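How Do You Teach a Robot to Put a Cup Away?

Picking up a cup is easy. You have been doing it since before you could say "cup," and you have probably only dropped a few hundred. So you might think a robot, which costs more than a car and never has to stop for a snack, would be very good at it.

It is not. A robot arm fresh out of the box does not know what a cup is. It does not know what "up" is, either, until someone tells it.

At a lab called Larnmont, a team led by Mekdes Asfaw has been working on this problem with an arm named Su. They wanted to find out which kind of practice helps a robot learn best. Is it better to show it the same thing over and over, or to keep changing things?

First, the showing. A person steers the arm through the whole job by hand while a computer writes down every move. One turn like this is called a demonstration. Kieran Rafferty did most of them, and he says that by the end of a Friday he was reaching for his own sandwich in slow motion.

When there are enough demonstrations, the computer hunts for patterns. What did the camera see just before the fingers closed? Which way did the arm go next? Out of all that, it builds a set of habits. Scientists call this imitation learning. Your little brother does it too, usually with your worst words.
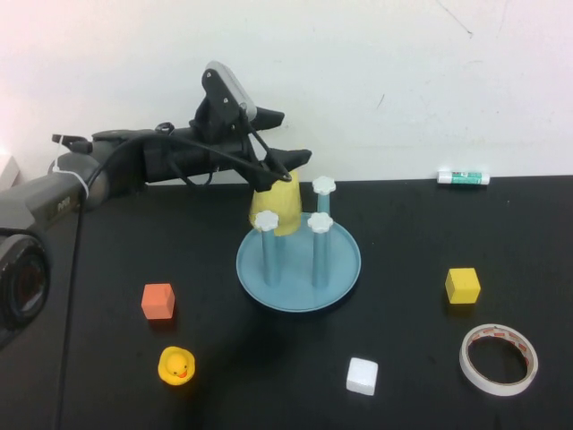

Messy tables are the heart of the experiment. The team made two piles of lessons, with 700 demonstrations in each. In the first pile, the table was set up the same way every single time. In the second pile, everything moved between turns, and extra things were left lying about. A yellow rubber duck, a roll of tape and a glue stick have nothing to do with putting a cup on a plate, and the robot has to work that out. It gets no hints. There is even a yellow cube out there, and if all you have learned is "go for the yellow thing," you are going to have a confusing morning.

Then came the test. Each version of Su got 400 tries on tables it had never met before.

The Su that had practiced on the tidy table did beautifully, as long as nothing had moved. Slide the plate over by the width of your hand and it would put the cup down, very gently, where the plate used to be. It had not learned about plates at all. It had learned about one spot on a table.

The Su that had practiced on the messy tables was slower and a bit wobbly. It also got the cup onto the plate far more often, because it had learned to look for the plate first.

There was one more surprise. The team tried adding 36 demonstrations in which Kieran made a mistake on purpose and then fixed it. Those few lessons helped a lot. A robot that has only ever seen perfect turns has no idea what to do when a cup starts to slip – it just carries on, holding nothing, looking very sure of itself.

Mekdes says the next job is to try six new kinds of cup, including one with a handle. Su has not been told about handles yet.

Words to know

Demonstration: one turn at a job, done by a person so that a robot can copy it.

Gripper: the part at the end of a robot arm that grabs things.

Imitation learning: learning by copying someone who already knows how.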